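Cistby clear screw-cap bottles, small size, pack of 6
Bought for decanting and short-term bench storage. In use since July.

## Build

The body is transparent plastic with a threaded neck. Clarity is good enough to judge a fill level from the side without lifting the bottle. The cap is plain white and takes tape well, so I mark the tops by colour and leave the walls clear. Nudus sells a similar bottle with a frosted body, and I found the level much harder to read on that one.

Catalogue number is 3592. Check it when ordering, as the tall version has a different cap and the two are not interchangeable.

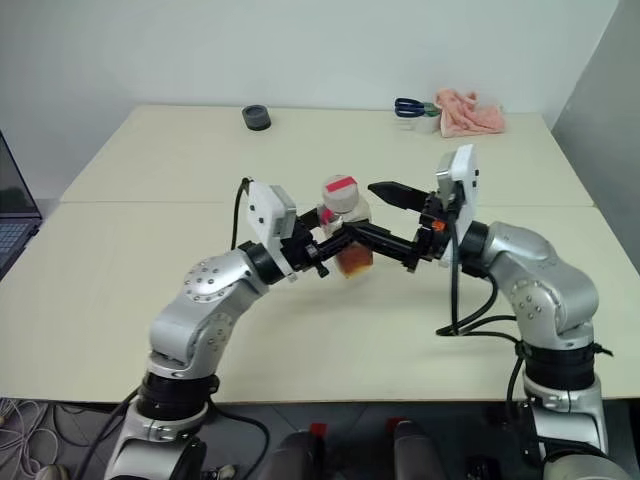
Després replied to an earlier version of these notes that the caps want re-tightening after a night on the shelf, and that a liner cut from thin foam cured it on all but one of the set. I tried the same with two of mine. The foam helps, though it makes the first half turn stiff.

## Thread and cap

The thread is raised and fairly coarse. Starting the cap square matters: tilt it and it will bind early and feel closed when it is not. Turn it backwards until it drops, then forwards. I had one bottle with a rough spot on the rim, which I removed with fine paper.

## Filling

Half full is the practical limit if you pour by hand. The neck accepts a small funnel, but a close fit traps air and the liquid backs up, so lift the funnel slightly. Thin liquids pour cleanly. Syrup runs down the thread and must be wiped off before capping. 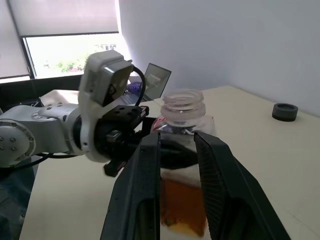
*Open neck with raised thread, amber liquid in the lower half.*

## Against the Gratar

The Gratar jar has a thicker wall and a better cap, but it costs nearly 52 pence more per piece. For anything kept longer than a month I would pay the difference.

Rating: good for the bench, fair for storage.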